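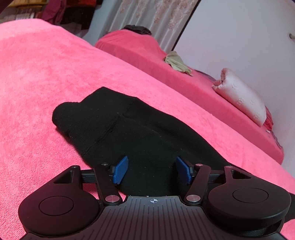 Wilell Closet Curtain Track, Ceiling Mount

The Wilell is a ceiling-mounted curtain track for reach-in closets where the doors have been removed. It is supplied as a straight aluminum channel in two sections, joined at the center with a steel splice plate. The channel can be cut to length with a fine-tooth hacksaw.

Specifications

Maximum span: 73 inches, uncut
Minimum span: 30 inches
Channel depth: 3/4 inch
Finish: white powder coat or clear anodized
Part number, white: 2341
Part number, anodized: 387
Maximum curtain weight: 14 pounds, evenly distributed

What is included

Two channel sections, one splice plate, two end stops, mounting screws, hollow-wall anchors, and a set of nylon glides. Curtains are not included. A hex key for the splice plate is taped inside the carton lid.

Mounting

Measure the opening at the ceiling and again at the floor. In older houses these can differ by half an inch or more. Use the ceiling figure for the track and the floor figure for curtain width.

Set the channel back 3 inches from the face of the header if the closet will hold a bench or mattress. With a shelf unit only, 1 1/2 inches is enough. Fasten into joists where they are available. Anchors are rated for drywall of 1/2 inch or thicker and should not be used in acoustic tile or lath and plaster.

Load all glides before fitting the second end stop. The glides cannot be added from below once the track is closed at both ends.

Curtain compatibility

The glides accept standard pin hooks and sewn-in snap tape. Grommet panels will not work with this track; see the Espinoza rod set. Light cotton, muslin and linen hang well. Blackout fabric may be used within the weight limit, but full-width blackout panels stack to approximately 11 inches per side and will reduce the usable opening.

For a shared bedroom, two panels in different colors can be hung on the same track. Order one extra pack of glides if the panels overlap at the center.

Use in children's rooms

Do not fit cords or pull wands to this track. Hem curtains at least 1 inch above the floor. The track is not a grab rail and will pull out of drywall under body weight.

Related parts

Irkeo replacement glides, nylon, pack of 20
Matuvell curved corner section, 90 degrees, white only
Espinoza rod set for grommet panels

The Matuvell corner requires its own splice plate, sold with the corner. It reduces the maximum curtain weight to 10 pounds.

Last updated: March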